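## 4. Embalagem, etiquetagem e entrega no ponto de recolha

Esta secção aplica-se às devoluções de roupa de cama e têxteis-lar registadas na plataforma Nitillow. Pressupõe que a conta já está ativa (secção 2) e que o pedido de devolução foi aceite (secção 3). 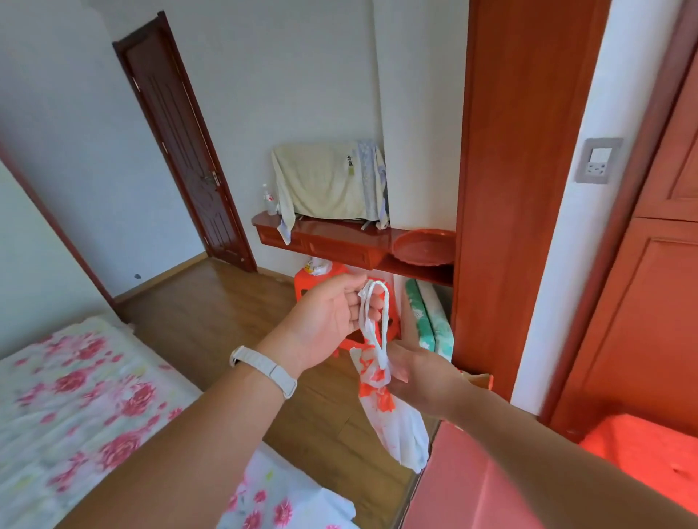 Os artigos devolvidos seguem em saco fechado ou em caixa de cartão. O tipo de embalagem é escolhido no momento do registo e não pode ser alterado depois de emitida a etiqueta.

### 4.1 Preparação dos artigos

1. Confirme no ecrã **Pedidos > Em curso** que o estado é `Aceite`.
2. Separe os artigos por número de pedido. Cada volume só pode conter artigos de um pedido.
3. Dobre os lençóis e as capas de edredão com a etiqueta de composição voltada para fora.
4. Coloque as fronhas dentro da capa de edredão do mesmo conjunto.
5. Introduza os artigos na embalagem e retire o ar em excesso, pressionando do fundo para a abertura.
6. Feche a embalagem. Nos sacos com asas, torça as asas duas vezes e aplique fita adesiva na base da torção.

> **Nota:** os artigos lavados devem estar completamente secos antes de serem embalados. Volumes com humidade são recusados na triagem e devolvidos ao remetente a expensas deste.

> **Atenção:** não utilize agrafos nem alfinetes. O tapete de triagem do armazém de Gradstead rejeita volumes com peças metálicas expostas.

### 4.2 Emissão da etiqueta

1. Em **Pedidos > Em curso**, selecione o pedido e prima **Emitir etiqueta**.
2. Introduza o peso do volume em gramas, sem separador de milhares (por exemplo, `1246`).
3. Selecione o formato: `A6 térmico` ou `A4 comum`.
4. Verifique o código de destino. Para têxteis-lar, o código é `606`. O código `289` está reservado a almofadas e enchimentos.
5. Prima **Confirmar** e imprima.

A etiqueta é válida durante 17 dias. Findo o prazo, o pedido passa ao estado `Caducado` e tem de ser registado de novo.

Em impressoras Flekix, desative a opção **Ajustar à página**. Com a opção ativa, o código de barras sai reduzido e a leitura falha.

### 4.3 Aplicação da etiqueta

- **Caixa:** cole na face superior, sem cobrir a junção das abas.
- **Saco:** alise a zona central e cole a etiqueta na horizontal. Em sacos estampados, cole primeiro uma folha branca lisa e aplique a etiqueta sobre ela.

Não cubra o código de barras com fita adesiva brilhante.

### 4.4 Entrega

1. Dirija-se a um ponto Cordeiro com recolha de têxteis. A lista consta do menu **Pontos**.
2. Apresente o volume e aguarde a leitura do código.
3. Confirme que o talão indica o mesmo número de pedido que a etiqueta.
4. Guarde o talão até o pedido passar ao estado `Concluído`.

Se a leitura falhar, o operador pode introduzir o número manualmente. Nesse caso, o talão apresenta a letra `M` junto à hora e a atualização do estado só ocorre no dia útil seguinte.

### 4.5 Mensagens de erro

| Código | Significado | Ação |
|---|---|---|
| E-02 | Peso em falta ou inválido | Repetir 4.2, passo 2 |
| E-05 | Destino incompatível com o artigo | Corrigir o código de destino |
| E-11 | Etiqueta caducada | Registar novo pedido |

O erro E-05 ocorre também quando o pedido mistura enchimentos e roupa de cama. Divida-o em dois pedidos antes de emitir as etiquetas.

Revisão da secção: Valdir Frota, 14/4/18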